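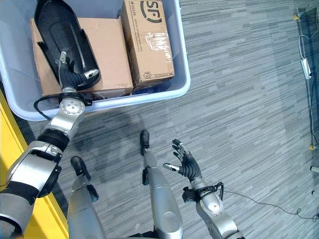 Tondport will start a weekly drop-off service for clean packaging on the first Saturday after the fall street fair, the town's public works office said on Sep 14, 2023. Residents will be able to bring cardboard boxes, paper padding and bubble wrap to the former bus depot on Pulton Street, where small businesses can pick them up free of charge.

The service grows out of a trial that began in April at the Symonenko hardware store. Over the course of the trial the store took in 2895 boxes, and all but 40 of them went back out the door with a local seller. The rest were too damp or torn to use again and were sent to the regular recycling center.

"I thought we would get a few boxes a week and I would keep them behind the paint counter," said Maksym Hutsuliak, who manages the store. "By the second month I had lost the whole back aisle. People want to get rid of this stuff, and other people are paying for it new."

Hutsuliak asked the town for a larger space in early summer. The depot has been closed to passengers for several years but still has a dry loading hall with wide doors on both sides, so cars can pull in on one side and leave by the other. The town will cover electricity and the cost of shelving. It has set aside 3000 dollars for the first year.

Drop-off hours will be from 9 a.m. to 1 p.m. on Saturdays. Businesses can collect on Saturday afternoons and on one weekday evening, which has not been set yet. Anyone who sells goods by mail from an address in Tondport can register, including people who sell from home. A short form is available at the town hall front desk and at the hardware store.

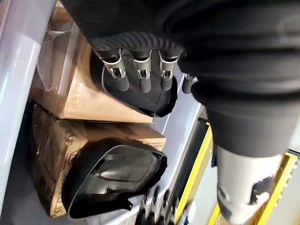 Boxes should be empty, dry and free of food stains. Old shipping labels do not have to be peeled off, but names and addresses should be crossed out or covered. Staff will have markers on hand. Boxes may be brought in flat or standing – flat is easier to stack, but very small boxes are often wanted as they are.

Foam peanuts will not be taken at first. They got into everything during the trial, Hutsuliak said, and the store was still sweeping them up weeks later. Molded foam blocks, plastic mailers with torn seals and gift wrap are also off the list. Wine shippers with paper inserts are welcome.

The town sends its cardboard to a sorting plant two counties away and pays by weight for the hauling. Public works said the amount of cardboard left at the curb has gone up every year since the household survey before last, with the sharpest rise in the weeks before the winter holidays. The office does not expect the new service to change the hauling bill by much in its first year. It does hope to cut down on overfull bins, which were the subject of most of the calls it received last December.

A total of 1051 households answered a mail survey on the subject over the summer. Most said they would use a drop-off point if it was open on a weekend. Fewer were willing to drive there on a weeknight, and a number of people living in the apartment blocks north of the river asked for a pickup instead. The town said it has no plans for a pickup route, though it may place a locked cage near the Cendow apartments if the building's owner agrees. Talks on that are set for next month.

Several sellers who took part in the trial have already registered. A candle maker on the east side said she had not bought a new box since spring. A used book dealer, one of the heaviest users, said he mostly needs small, stiff boxes and hopes more of them will turn up once the depot opens. He has asked for the shelves to be sorted by size, and the town said they will be, with three sizes to start and a separate rack for odd shapes.

The hardware store will go on taking boxes during its normal hours until the depot opens. After that it will accept bubble wrap and paper padding only. Parking at the depot is on the Pulton Street side. The entrance on the river side will stay closed until repairs to the curb are finished.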